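NOTA DE PRENSA

Clandard presenta la camiseta "Irkwood 9", dedicada al dorsal más querido del club

14/04/2023 – Para difusión inmediata

El taller de ropa deportiva Clandard pone a la venta desde hoy la Irkwood 9, camiseta conmemorativa del equipo de fútbol americano Irkwood. Primera tirada: 300 unidades numeradas. Venta en la web del taller y en la taquilla del campo los días de partido.

El diseño parte de un apodo. "El Zorro", como llamaba la grada al quarterback que llevó el 9 durante 15 temporadas. Cabeza de zorro de perfil, el número metido en la oreja, colores de siempre: granate y crema. Sin patrocinadores en el pecho. En la espalda, a la altura del cuello, la cifra 1.451 – los pases completados que constan en los archivos del club.

El boceto original es de Covadonga Zabala. Lo dibujó a boli en la servilleta de un bar después de un derbi perdido y estuvo años en un cajón. Se ha respetado casi todo. La cola del zorro se quitó, no cabía sin pisar el número, y hubo discusión larga por eso.

"Me pidieron que lo limpiara y lo limpié lo justo", explica Zabala. "La línea torcida del hocico se queda. La gente de la grada va a reconocer esa línea, llevaba años saliendo en las pancartas."

La estampación es serigrafía a tres tintas sobre algodón peinado. Tallas de la S a la XXXL, más dos tallas infantiles. Precio único para adulto e infantil, se comunicará en la ficha de cada producto. Los abonados tienen prioridad de compra hasta el domingo a medianoche con el código que ya han recibido por correo. Quien no lo haya recibido, que escriba a la oficina del club antes de esa hora, despues ya no se podrá activar.

Cada camiseta lleva etiqueta con su número de serie. La 9 no se vende: se sorteará entre los socios en el descanso del último partido en casa. Las reservas de peñas, máximo diez por peña, se recogen en el taller, no en el campo.

El acuerdo entre Clandard y el Irkwood cubre esta temporada y la próxima. Incluye una segunda pieza, una sudadera con el mismo escudo, prevista para junio. El dibujo de la sudadera todavía no está cerrado – hay dos versiones encima de la mesa, una de ellas con la cola. También se estudia reeditar la bufanda de rayas del primer ascenso, si aparece una en condiciones para copiar el punto. Quien tenga una en casa puede ponerse en contacto con el taller.

Una parte de lo recaudado irá a la sección juvenil: cascos y hombreras para el equipo sub-17, que ahora comparte material con el sénior. La cantidad se publicará al cerrar la tirada.

Cambios de talla, quince días con el tique y la etiqueta puesta. No se hacen cambios en taquilla. Los envíos a las islas tardan algo mas, consultar plazos en la web.

Material gráfico y entrevistas con la diseñadora: peticiones al departamento de comunicación de Clandard, solo mañanas.

Relacionado:
Calendario de partidos en casa, segunda vuelta
Clutis renueva como proveedor de balones
Peña Esteban: autobuses para el desplazamiento
Historia del escudo del Irkwood en seis camisetas

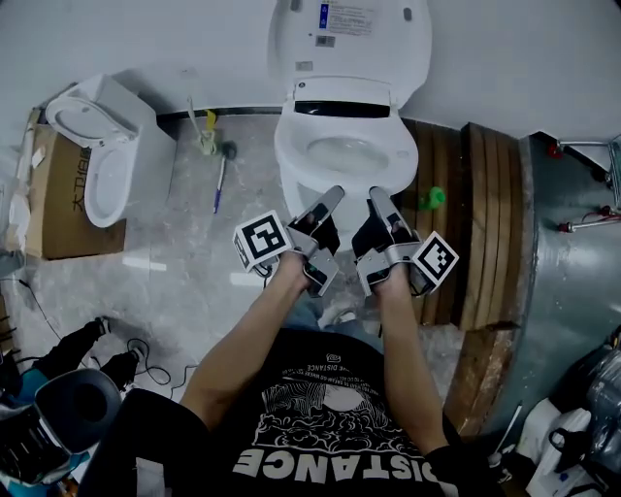 Vanderleia Godoy: Yo quiero la versión con cola, aunque haya que hacer el número más pequeño. ¿Las tallas infantiles también van numeradas o solo las de adulto? En la web no lo pone.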